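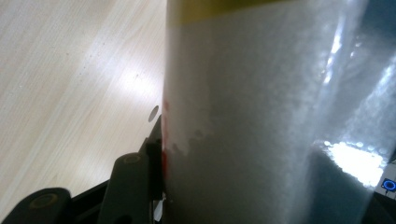

Vukley, the family wine merchant, is very pleased to announce that the first vintage of Arura, a dry white from the Yazdani estate in the Bidari valley, goes on sale on December 15, 2021. We have been looking forward to this for a good long while, and we hope our customers will forgive us if we go on a bit. Arura is a hard wine to pin down at first sip. A tall tub of white grains seen through cloudy plastic might be salt or might be sugar, and you would want a taste before putting any in your tea, and we had much the same feeling with our first glass of this. The nose is all ripe pear and a little honey, so you brace yourself for something sweet, and then the wine itself is bone dry, with a salty edge at the finish that had several of us reaching for the olives!

The Yazdani family have grown vines in Bidari for three generations, and for most of that time their grapes went straight down the hill to be blended with everybody else's. Only in recent years have they begun to keep back the fruit from the upper terraces, where the soil is thin and chalky and the nights stay cool even in high summer. The rows up there are too steep for a tractor, so everything is picked by hand, and in September the whole family turns out for it, cousins and in-laws included (lunch, we can report, is taken very seriously).

The grapes are pressed gently in whole bunches and the juice is left to ferment at its own pace, using the yeasts that come in from the vineyard. After that the wine rests on its lees for 11 months in old oak barrels, 32 of them in all, tucked into a cellar dug out of the hillside behind the farmhouse. The barrels are old enough that you won't find any vanilla or toast in the glass, just a soft, rounded texture that makes the wine very easy to get along with. It is bottled with only a light filtering, so a slight haze is quite normal and nothing to worry about.

We first tasted Arura from the barrel, standing up, in our coats, at the end of a day when we had already tried far too many wines, and it still managed to wake everyone up. By the time we had walked back to the farmhouse we had more or less agreed to take as much as the family could spare.

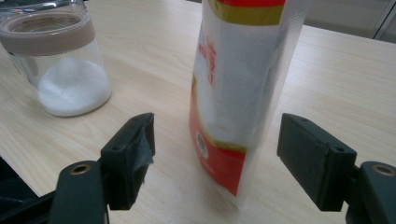 One of our longest-standing customers, given an early bottle to try at home, wrote back to say that she had opened it with a roast chicken and a dish of buttered leeks, meaning to keep half for the following evening, and that there was none left by the time the plates were cleared. She added that it was better still after half an hour out of the fridge, and we agree with her. Do try not to serve it too cold. It is lovely with shellfish, with hard sheep's cheese and with anything that has a squeeze of lemon over it, and it should keep happily for four or five years if you have somewhere dark to put it.

The first vintage comes to 3,447 bottles. Of these, 1,139 are set aside for members of the Vukley cellar club, who will be able to order up to six bottles each before the end of January. The rest will be sold through our shop and to a small number of restaurants which have been kind enough to ask after it. Any club bottles not spoken for by then will go on the shelves in the shop.

Arura will be open for tasting at the shop counter throughout the first week of sale, free of charge, during our usual opening hours. There is no need to book, though larger parties may like to let us know they are coming so that we can put out enough glasses.

Notes to editors

Vukley is an independent wine merchant specialising in small, family-run estates. The Yazdani estate grows white and red grapes in the Bidari valley and also makes a light red, which Vukley hopes to offer at a later date. Tasting samples of Arura are available to members of the press on request from the Vukley shop.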